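Fitgate 208 Heavyweight Wallcovering
Large-scale tropical flower and leaf pattern on a dark brown ground 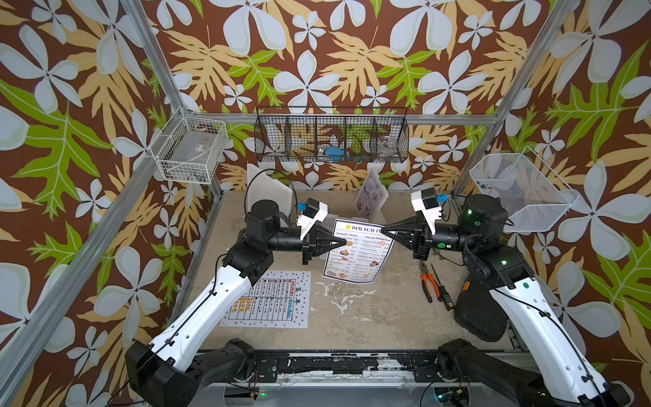 Callon asked whether the pattern can be hung on a partition built up to metal framing, with no plaster behind it. Its fitters had been told the older Fitgate grade needed a skimmed wall, and wanted to know if the 208 was any different.

It is. The 208 has a nonwoven backing and may be hung on plaster, drywall, plywood, MDF and primed metal sheet. Board joints must be taped and filled flush. Screw heads must be set below the face and spot primed. Bare MDF takes one coat of sealer on the face and two on cut edges.

Construction
Printed vinyl face on nonwoven backing. Matte finish. The print is sealed under a clear wear coat. The coat resists wiping with a damp cloth and mild soap. It is not rated for solvent cleaners, bleach or abrasive pads.

Pattern match
Half drop. The motif is large, and waste is higher than with a small repeat. Order by the number of full drops, not by wall area. On narrow return walls, center a flower column on the wall or start at the inside corner; do not start at the outer edge. Where a wall is broken up by posts or rails, dry lay the drops on the floor first and mark the cut lines in pencil on the backing.

Colors
Dark brown ground with pale blue-white flowers and lime green, tan and cream leaves. The same design is printed on an off-white ground under the 200 series. The 200 series is a lighter grade with a paper backing and has its own paste chart. Do not mix the two grades in one room. Ground shades aside, the leaf greens do not match.

Adhesive
Paste the wall. Use Stonska ready-mixed heavy-duty paste or an equal grade for vinyl on nonwoven backing. Apply with a medium-pile roller, one drop ahead. On primed metal, allow the paste to turn tacky before hanging. Powder pastes are not suitable on non-absorbent surfaces.

Hanging
1. Check that all rolls carry the same batch number.
2. Strike a plumb line for the first drop.
3. Hang from the top, leaving 2 inches for trimming at each end.
4. Butt the seams. Do not overlap or stretch.
5. Smooth from the center with a plastic blade or a soft brush.
6. Trim with a new blade. Change the blade after every drop.
7. Wipe paste off the face before it dries.

Dark grounds show white at the seams if the edges are knocked in transit. Run a brown felt marker down the cut edge of the backing before hanging. Test the marker on an offcut.

Temperature and drying
Hang at 59 °F or above. Keep the room at an even temperature until the paste has dried. Drying takes about two days on plaster and longer on metal or sealed board. Do not use fan heaters to speed it up.

Storage
Lay rolls flat in the original wrap. Do not stand them on end. Keep out of direct sun.

Supply
Sold by the roll through Magnusson branches and by mail order. Sample sheets show part of the repeat only. Rolls cut to length cannot be returned. Stock printed before March carries the old label, with the batch number on the inner wrap; the material is unchanged.

Related items
Stonska heavy-duty paste, ready mixed
Stonska board sealer, clear
Fitgate seam roller
Fitgate 200 series, off-white ground

Sheet revised 31 May 2018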